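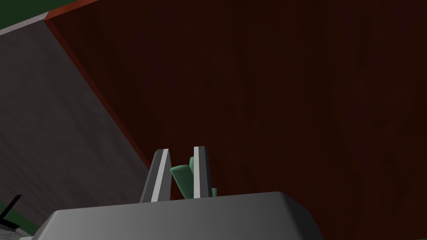

I want to make a case for dark brown furniture, and for dark reds too, and for pretty much any color that makes a real estate agent suck air through her teeth. I grew up around that stuff and spent my twenties running away from it, so I know the arguments against it by heart (I made most of them myself, loudly, to my mother). It's gloomy, it shows dust, it eats the light. All true! But look at a maroon like the one at the top, a reddish-brown so deep it goes nearly black in places, with a strip of brighter reddish-orange running down the edge, and tell me you'd get that much to look at out of a white one. The color shifts from the shadowy part to the lighter part. There are those faint streaks, like wood grain. I could look at a surface like that through a whole phone call.

White doesn't do that for me. White is what you pick when you're scared of picking. I've lived in four rentals in a row with white walls and white cabinets and a gray floor, and if you blindfolded me and dropped me in any of them I'd have no idea which city I was in. The last one was in Clavside, in a building put up in a hurry, and the listing called the kitchen "a blank canvas." I lived there three years and it stayed blank. I never hung one thing in there. I think when a room is that pale you start to feel like anything you add is a stain.

What changed my mind was a sideboard. My neighbor Kálmán Bakos was moving in with his daughter and had a sideboard he couldn't give away, and I mean couldn't. He'd put it online for 200 dollars, then 100, then free, and what he got was a string of people asking whether it would take paint. He'd had the thing in his dining room since before I was born and he was kind of hurt by the paint question, though he wouldn't say so. He just kept repeating it in different voices. "Does it take paint? Will it take paint?" I went over to help him carry boxes and came home with a sideboard, which I did not have room for, and which took three of us and a blanket to get up the stairs.

It is enormous and it is the brown of very strong tea. It does not go with anything I own. For the first week I walked into it every night on my way to the bathroom. And then one evening I had the lamp on next to it and the whole front went this low red, like it had been saving that up, and I sat down on the floor and ate my dinner in front of it like it was a TV.

So that was that, and now I'm the kind of person who slows down for curbs.

The thing I keep running into is that people talk about dark furniture as if it were a mistake that an entire generation made by accident. Like our grandparents just hadn't heard of light. But they'd heard of it fine, they were out in it all day! My grandfather worked outdoors and he wanted to come home to somewhere dim. He had a maroon armchair and a dark paneled den and he went in there at six o'clock like a bear. I thought it was the most depressing room in the county. I'd pay good money for an hour in it now, with the door shut, after a day of staring at a screen that's brighter than any window I've ever owned.

And I do think the screens have something to do with it, though I'm not going to pretend I've studied this. We buy furniture off screens now. A pale sofa in a pale room looks great on a phone, all clean and airy, and a dark dresser looks like a hole. You can't see the good part. The good part is what happens when you walk past it, or when the sun gets around to that side of the house, and a listing picture taken with the flash on is never going to give you that. I've gone to look at so many things that were a black smudge online and gorgeous in the garage. I bought a cherry nightstand that way for 16 dollars. The seller apologized for it the entire time I was counting out the money.

My friend Cherry Mae Belmonte thinks I've lost it, and since she's going to read this I'll give her side properly. Her apartment faces north and has one decent window. She tried a dark green bedroom a few years ago, two coats, did the ceiling and everything, and she says it was like sleeping in a mailbox. She repainted it in June and says her mood came up within days. I believe her. I've been in that apartment and it needs every bit of help it can get, and if you're in the same spot then please go ahead and paint it the color of milk and ignore me. I'd also say that if you've got bad eyes, or you're steering a toddler around, edges you can see are worth more than edges that are pretty.

Where we part ways is when she says light colors are neutral. They aren't! They're a taste like any other, they've just been the winning one for so long that they've stopped looking like a taste. Put a glass of red wine down on a white table and find out how neutral it is. A pale room is constantly asking you to clean it. Mine had me wiping down a counter at midnight because of one coffee ring, a ring I would never have noticed on the sideboard, which has rings on it older than me. (The dust I'll give her. Dark wood shows dust like crazy, you can write your name in it by the second day. I've decided I don't mind dust. Dust comes off with a sock.)

Then there's the resale business, which makes me grumpier than the rest of it put together. When my brother-in-law Hemant Prajapati bought his house it still had its original dining room, all dark trim, with built-in cabinets in a red so deep you had to lean in to be sure it was red. Before he'd even unpacked he had it all painted a color called something like Oat. I asked if he'd hated it and he said no, he'd liked it fine, but it would hurt them when they sold. They were not selling. They'd been in the house for nine days. He's still there now, and his kids have had every birthday in a room decorated for a stranger who hasn't shown up yet. I love Hemant and I bite my tongue every time I pass the potatoes, but come on. You're the one who lives there.

I get that money is real and a house is most of what people have. I'm a renter with a sideboard, so take it for what it's worth. I just don't see why the imaginary buyer gets to choose and the person eating breakfast doesn't. And the imaginary buyer's taste keeps moving, too. Fifteen years ago he wanted beige. Then he wanted gray, everything gray, gray floors even, and I'm told he's over gray already and would like something "warm." Well, there was something warm in the dining room and it's under three coats of Oat.

I'm not saying go out and do a whole house. A whole house of it would be a lot, and I remember my aunt's place well enough to know that there's a point where the lamps stop helping. One big dark thing per room is plenty. Put it where the light hits it sideways, and don't line it up straight across from the window, where it'll just go flat. Get bulbs that lean yellow. Leave the finish alone for a few months before you decide you need to do something to it, and if you're still itching after that, start with soap and a damp rag, because a lot of what people think is ugly stain is somebody's old furniture polish and forty years of kitchen.

And go look in person. The secondhand place I like best is on the road out to Tollero, next to a tire shop, and the woman who runs it, Yutong Liang, keeps all the brown stuff in the back because the painted pieces sell faster. She told me she's had people buy a walnut dresser from her and ask, right there at the register, what primer to use. She sells them the primer. She's got rent to pay. But she did walk me to the back and pull a drawer halfway out so I could see the inside edge, where it hadn't faded, almost orange against the rest, and she stood there looking at it longer than I did.

I didn't buy that one. I measured twice and it won't go up my stairs, and Kálmán has already told me he's not helping with another. I've been thinking about it for two weeks though. If you're out that way it's behind the bunk beds, and it's got one bad foot, and please don't paint it.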